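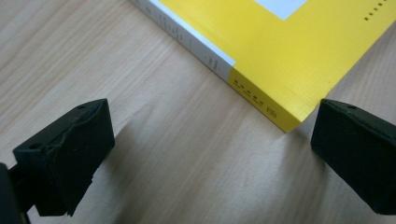 Two fingers, one book, and the corner of it a good deal easier to reach than the flat side.

Review: the Lalgate hand gripper, and what it says about robots and housework
By Reinhold Ehlers

The Lalgate is a two-finger gripper that you hold yourself. You squeeze, the fingers close. You let go, they open. It is sold by Dasis as a training and test tool for people who want to know what a robot hand of the same shape could do before they pay for the robot. The same fingers fit the Voß tabletop arm, which costs 2,000 euros without a table mount, and I have used both.

I will cover the tool first and the larger question after it. The larger question is the one readers keep sending in: can a machine do chores yet? I have tried to answer it with one small chore, putting books away, and a few others for comparison.

What you get

The box holds the gripper, a spare set of pads, two hex keys and a printed sheet. The sheet is short and the drawing of the linkage is on the wrong side of the paper from the text that explains it. The fingers are squared-off black blocks. They were set evenly out of the box and closed flush against each other.

Setup took me 15 minutes, most of it spent on the left finger screw, which was too tight for the key supplied. I used one of my own. After that nothing needed adjusting until the pads had been on for a few weeks.

The handle is comfortable. The trigger is stiff at the start of its travel and then suddenly is not, and you have to learn where that point is. If you close slowly on something thin you will overshoot it the first few times. My wrist was tired after an hour.

Why books

Picking up a cup is the usual demonstration. A cup stands up, it has a handle or at least a round wall, and it can be grabbed from almost any side. A lot of short films of robot arms show a cup for that reason.

A book lying flat is a different matter. It is wider than the fingers can open, so you cannot take it across the covers' width. You can only take it by its thickness, and one side of the thickness is pressed against the table. A person slides it over the table edge, or tips up a corner with a fingernail, or uses the other hand. Two blunt blocks have no fingernail.

With the Lalgate I found three ways that work. You can push the book until it overhangs the table and take it from there. You can push it against something heavy so that the near edge rides up. Or, with a hard cover, you can catch the overhang of the board above the pages with one finger and lift. The last is the quickest and fails the most.

Soft covers are worse. They bend under the finger and then spring back, and you are where you began.
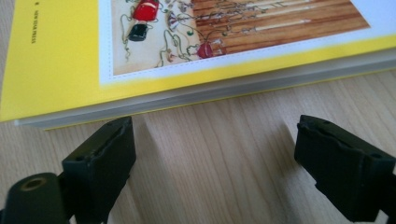

INECK, April 2022

I took the gripper to Lutz Weidemann's workshop here to try it away from my own desk. Weidemann repairs and sorts used books for resale, and he has a small packing line at the back with a Voß arm at the end of it. He had bought the arm to load cartons. It does that well when the cartons come in one size and the books have already been stacked by a person. He told me so before I had my coat off.

His question was whether the arm could also take single books off a table, open them to check for writing on the first pages, and put them on a shelf. It is a dull job and he pays someone to do it. He would like to move that person to repairs.

We began by hand, with the gripper, on the theory that if I could not do it with two fingers and a human brain behind them, the arm would not do it either. I still think this is the best use of the tool. It takes the software out of the argument. If the job fails in your own hand, the fingers are wrong for the job, and no amount of programming is going to make up for it.

One of the books was a yellow illustrated edition of And Then There Was None. Books like that show up the trouble with flat objects. Everything depends on what you can do at the edge and the corner. Come in too high and the finger skates over the cover. Come in too low and the tip drags on the tabletop. The band you have to hit is as thick as the book and no more.

I spent the morning on picking up and standing up. By lunch I could get a hardcover upright most of the time, slowly. Weidemann, who has better hands than I do, was faster by then and had stopped using the table edge at all. He had also scuffed one of the fingers by running it along a vise, which did no harm beyond the look of it.

Opening was the afternoon's work. I had expected it to be the hard part, and for the pages it was. The cover was easier than I thought. Once a book is standing, a finger can be worked in behind the board and the trigger let out slowly, so that the fingers spread and the covers go with them. Then you have an open book with a finger on each side, and it stays there as long as your arm holds still.

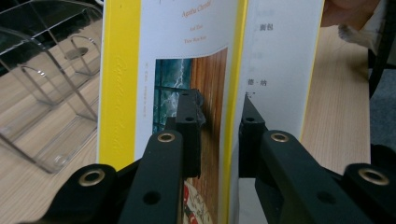
Turning a single page is another thing. The pads have no tack, so they either slide over the paper or take several leaves at once. I managed one page at a time only by bowing the block of pages first, and I did not like doing it to a book that was going to be sold. Weidemann put a strip of thin silicone over one pad and that helped. Dasis does not list anything like it as an accessory. It should.

Then we gave the job to the arm. We did 84 picks with it over two days, from a flat table, with mixed books. I am not going to turn that into a percentage, as the mix was whatever was on the bench and we changed the settings as we went. What I can say is that hardcovers left close to the table edge were reliable by the end. Paperbacks in the middle of the table were not. Twice the arm closed on nothing, lifted nothing, and carried it with great care to the shelf.

It was also slow. A good pick took around 10 seconds, and a person sorting books does not think of picking one up as a step at all.

Opening the cover worked when a person had stood the book up in the same place each time. We did not try page turning on the arm. Weidemann said no and I agreed with him.

Other chores

Back home I used the Lalgate by hand on ordinary jobs for a few evenings. Short notes follow.

Clearing a table: fine for cups, jars and bottles. Plates have the same problem as books and are heavier. Forks lying flat need patience.

Laundry: picking up a sock is easy and a towel is easy. Folding either one is not, and one gripper is not enough. With two grippers and a helper I folded a towel badly.

Closing a zipper: possible if something else holds the fabric.

Putting things in a drawer: good. Opening the drawer depends on the handle. A bar handle is no trouble. A small round knob slips out from between flat pads unless you squeeze hard.

Wiping a counter: the gripper can hold a folded cloth and you can push it about. The corners get missed.

On a shop floor the picture is better, and that has little to do with the fingers. Weidemann can decide where the cartons stand and what size they are. He can put a stop on the table so that every book ends up against it. In a kitchen the table is however the family left it.

Faults

The trigger, as described. A lighter spring would cure it.

The pads wear at the front edge first, and one spare set is too few for anyone who uses the tool daily. Replacements took a long time to arrive. I ordered mine in October and had forgotten about them when they came.

The fingers are too thick at the tip for flat work. I would pay extra for a pair with a thin lip. Weidemann has since made a lip out of spring steel and fixed it to one finger, and he says it gets under paperbacks. I have not tried it yet.

There is no scale or readout for how far the fingers are open. If you are using the tool to plan for an arm you will want that number, and at present you have to hold a ruler to it.

Who should buy it

If you are thinking about a small arm for a workshop, buy or borrow the Lalgate first and do your own job with it for a day. Do it with one hand, and keep the other behind your back. You will find out quickly which parts of the job need a second hand, a thinner finger or a stop screwed to the table, and you will find it out for much less than the cost of the arm.

If you want help with the housework, wait. I would trust the arm today with loading uniform cartons and with moving upright things from one known place to another. I would not leave it alone with a table full of paperbacks.

Weidemann has kept his arm on the cartons. The checking is still done by hand, and the person who does it has asked for a better lamp.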